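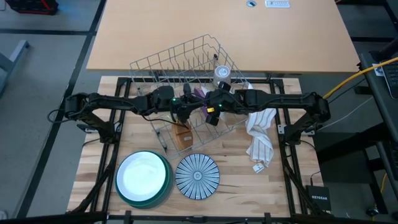 Does a kitchen crew lose hours when arms take over the dish racks?

At Zamfir, the staff cafeteria we studied, the hours stayed the same and the tasks moved. People who used to stand at the racks now spend that time on prep and at the counter.

Student Projects > Work and Automation > Zamfir Dish Station

Reading time: 2 minutes

Print this page | E-mail this page

Our group (Anneliese Kleinschmidt, Nikau Bolger and Dorin Sandu) spent 10 shifts in March with the dish crew, and we loved it! We had expected complaints. What we mostly got was people eager to show us things, like which plates the arms pick up well and which ones they still take out by hand.

We logged 1,488 items through the station. Of those, 244 needed a person to step in, mostly glasses and jars, and plates stacked too close together. Virgil Jitaru, the shift lead, had guessed it would be far more.

The biggest change is in how the crew talks about the job. Two of them now set up the racks and decide the loading order, and they argue about it (in a friendly way) like cooks arguing about a sauce. Sore wrists came up less in our second round of interviews. On the other hand, the dish corner used to be where everyone chatted, and a few people miss that a lot.

Next we want to compare Zamfir with the kitchen at Ullum, where racks are still loaded by hand. Nikau has already written the interview questions.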